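Zelance Games Newsletter
Players' Edition, March

Changes to the hidden object catalogue

Zelance has completed its review of the hidden object and puzzle adventure titles offered through the Lirkero download service. The review considered how the games are presented, how hints are given, and whether the difficulty settings described on each product page match what players meet once a game is installed. The principal changes are set out in this item. They apply to the desktop and tablet editions alike, unless stated otherwise.

The catalogue now holds 80 titles. Games which could no longer be installed on current systems have been withdrawn from sale, though players who purchased them may still find the original files under Past Purchases in their Lirkero account. Withdrawn games will not receive further updates, and technical support for them is limited to questions of payment and access.

Hints and the recharge timer

Most of the correspondence received during the review concerned hints. In earlier releases the hint button refilled at a different speed in each game, and the speed was seldom stated. From this month, all titles published by Zelance use the same three settings. In Relaxed mode the hint returns after 18 seconds. In Standard mode it returns after a full minute, and in Expert mode no hints are offered at all. The setting may be changed at any point from the pause menu, and a change does not affect progress, medals or collected items.

The penalty for rapid clicking has also been revised. Previously, several wrong selections in quick succession caused the pointer to spin and the scene to darken. Players with limited hand movement, and those using touch screens, reported that the penalty was often applied when they had simply missed a small object. It has been removed from Relaxed and Standard modes. It remains in Expert mode, where it may be switched off under Accessibility.

Zeswood: the clockmaker's chapter

The bonus chapter for The Secrets of Zeswood is now available to all owners of the Collector's Edition. It follows on from the closure of the village school and takes the player into the clockmaker's premises, the mill cellar and the upper floor of the toll house. The chapter contains new hidden object scenes, a set of sliding puzzles and an alternative ending, which is unlocked by finding every brass key. Keys already collected in the main story are carried across automatically, provided that the same player profile is used.

Those who have not yet finished the main story are advised to do so first. The opening dialogue of the chapter reveals the identity of the night visitor, and it cannot be skipped on the first viewing.

Item lists in the new chapter have been written afresh. Players had pointed out that some words were used for quite different objects from one scene to the next – "bow", "pipe" and "nail" being the most frequent complaints – and that regional terms caused needless difficulty. Where a word has more than one common meaning, resting the pointer on it now displays a small outline of the object sought. The outlines may be turned off by those who prefer the ambiguity.

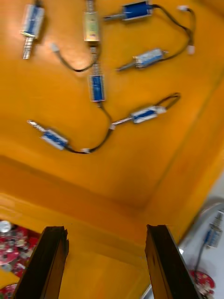 Ko wrote that the outlines are welcome but ought to be off by default, as working out which sort of bow is meant has always been half the enjoyment, and asked whether the older Zeswood games would be altered in the same way. The earlier games will be left as they are for the present. The default setting in the new chapter will be looked at again once more players have completed it, and further views on the matter may be sent through the feedback form.

Saved games and profiles

Players are reminded that saved games are held on the device and are not copied to the Lirkero account unless Cloud Saving has been enabled. Before installing the Zeswood update, please open the game once, select your profile and choose Save and Exit. The installer will then convert the profile to the new format. A profile which has been converted cannot be opened by the earlier version of the game, and anyone who plays on more than one device should update all of them before continuing.

Each copy of a game now supports 3 player profiles. Households which already have a greater number will keep them, but will be unable to add another until the number falls below the limit.

Monthly challenge

The challenge for this month is set in the toll house attic. Entrants should complete the scene in Standard mode, without hints, and submit the score shown on the closing screen by means of the Challenge tab. Up to 4,000 bonus points may be awarded for an unbroken run of correct selections. Scores from Relaxed mode are recorded separately and appear in their own table.

Points may be exchanged for any title in the catalogue apart from Collector's Editions released within the current season. They have no cash value and cannot be transferred between accounts.

Questions about this item, including reports of objects which do not respond when selected, should be sent through the Help page of the Lirkero service. Please state the name of the game, the scene and the device in use.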